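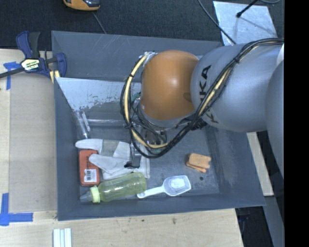
**November 15, 2025**

Open day at the Weller building. Doors were opened to visitors at the appointed hour, and the first party, from the Rudd office, was received in the lobby and given badges. Attendance for the day was recorded as 50, in groups of no more than 14.

The opening remarks were kept short at the request of the Zundov delegation, who had a train to meet. The program then moved to the picking station, where the KUKA arm was shown working over the gray bin with a mixed set of household goods. Visitors were asked to stand behind the rope. Most questions concerned the soft items. One guest wished to know why a crumpled cloth should be harder for a machine to handle than a box, and the operator answered at length. Another asked whether the bottle had been chosen on purpose. It had; clear plastic remains on the Plullau list of difficult materials, together with thin bags and wrapping.

The noise in the hall made the operator hard to hear from the back. A microphone is to be requested for the next event.

A member of the Rudd party asked about cost and was referred to the written summary. The same visitor asked how many picks had been logged under the present trial. The figure given was 3,000, and I have since confirmed it against the record.

Lunch was served in the upstairs room. The coffee ran out before the second group came up, and more was sent for.

The afternoon groups followed the same route. The last of them left 2 minutes ahead of schedule. Badges were collected at the front desk, and the rope and signs were returned to storage.

The Zundov delegation has asked to return in December with its own set of items. I have replied that the request will be passed to Plullau for approval. Visitor forms remain to be filed.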